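I've made birthday cakes for my family for years now with the same dented pair of round tins, and they did fine until my niece asked for a tall one. Four layers, straight sides, buttercream you could roll a marble down. I tried it in the old tins and ended up with something shaped like a lampshade. So I finally bought the Morinari 8 inch loose-bottom set, which comes as two deep tins, and I've had them since July, long enough to have opinions!

First the basics. They're plain light-colored metal, no coating, with sides that go straight up and down. My old ones flared out at the top so they'd stack in the cupboard, and that flare is exactly what you end up trimming off with a bread knife at eleven at night. These don't stack at all. They take up a whole shelf between them, and I've had to move my muffin pan to the top of the fridge.

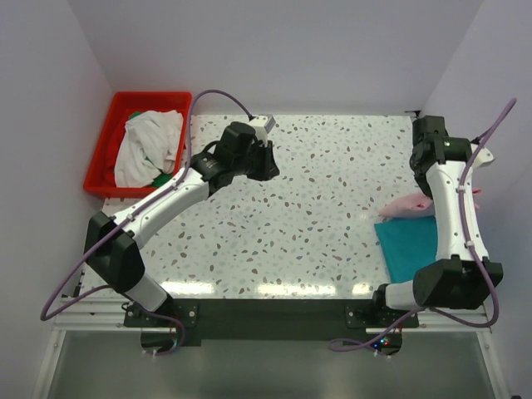
The first thing I baked was a plain vanilla sponge, because I wanted to see what the tins did before I threw cocoa and coffee at them. I set the oven where I always do, greased the sides, put a circle of parchment in the bottom, and got two layers that were almost level. There was a small dome in the middle — the kind you can press down with a clean towel while the cake is warm. The edges were pale gold and soft, where my dark old tins always gave me a chewy brown rim.

Then came the chocolate cake, and that's where I hit the snag. My recipe makes a very thin batter (you add hot coffee at the end and it pours like cream), and a little of it crept out through the bottom of one tin and burned on the oven floor. The smoke alarm went off. My friend Lovely Cabanatuan, who bakes for school fundraisers and owns more tins than I have plates, told me to cut the parchment circle a bit too big so it runs up the side like a cupcake liner. I've done that ever since and haven't lost a drop. Still, I think the instructions could have mentioned it, when they found room for a whole page on how to wash a tin.

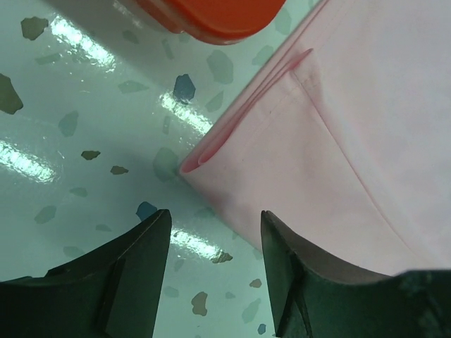
Getting the cakes out is the best part. You stand the tin on a can of tomatoes and let the side slide down, and there's your cake sitting on its little metal plate. No flipping, no banging on the bottom, no holding your breath. I did manage to drop the ring on my foot once. It's lighter than it looks, so no harm done.

I borrowed a Kubíček springform from my sister to compare, and baked half the same chocolate batter in each. The springform leaked too, a bit more than the Morinari did, and it left a faint line around the side of the cake from the clasp. Once it was frosted you'd never have known. If you mostly make cheesecake I'd say get the springform and be happy, but for layers I like a tin with no hinge. 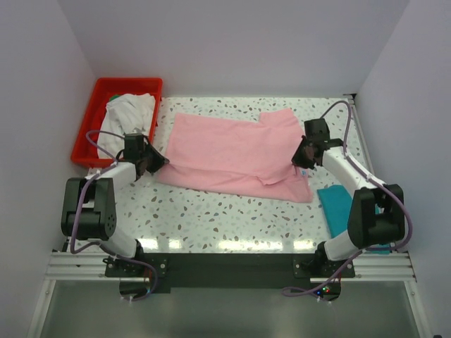
Cleaning is where I have to be a little stern. These are hand wash only, and you need to dry them right away, especially the rolled rim, where water likes to hide. I use an old cotton shirt for that now, cut into squares. If you've got something like that pink one, laid out flat and half folded, you've got a season's worth of tin rags. Dish towels are too thick to get under the rim. I left one tin on the rack overnight and found a dull gray ring in the morning, and it hasn't come off.

As for my niece's cake, it went up to four layers without a wobble, and I hardly trimmed a thing. I'd buy the set again, and I'm eyeing the smaller one for the top tier of an anniversary cake in the spring. If you only bake once or twice a year, your old tins and a bread knife will do you fine. Just cut that parchment big!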